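Dusty pink in the craft room – yes or no?

plumhollow
Hi everybody! I've been going back and forth since October over the color for my craft room (it's also where the grandkids sleep, and where the ironing lives) and I'm leaning toward a dusty pink against cream walls. My sister says I'll be sick of it by Easter. My heart is set on the Veletti paint in Sivura, but I'd love to hear from anyone who has lived with a pink like that.

gatepost_20
Do it! I had one for 4 years and never once got tired of it. Mine was a chalky finish from Wundero, and it looked lovely in morning light, a little gray by supper.

oldlinoleum
I'm going to be the grump here, sorry. Pink shows every bit of lint and thread, and you sew. I'd go green.

plumhollow
Oh, I do love green too, don't tempt me! Let me show you the sort of pink I mean, though, and you can be as blunt as you like.
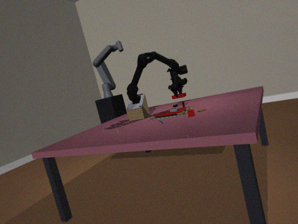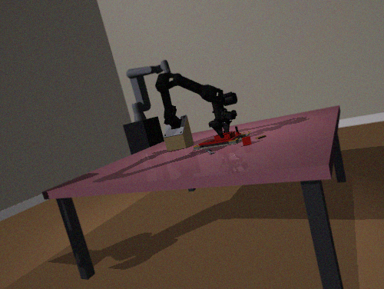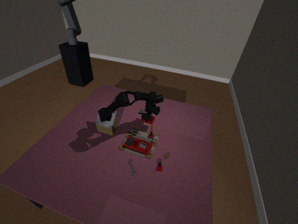
Pinks I keep coming back to. The last one has the cream back wall and white baseboards too.

gatepost_20
Well, now I want it all over again. With brown floors that's a warm, friendly color.

oldlinoleum
Prettier than I pictured, I'll give you that. Still lint, though – buy a good brush.

plumhollow
Sample pot on Tuesday, then!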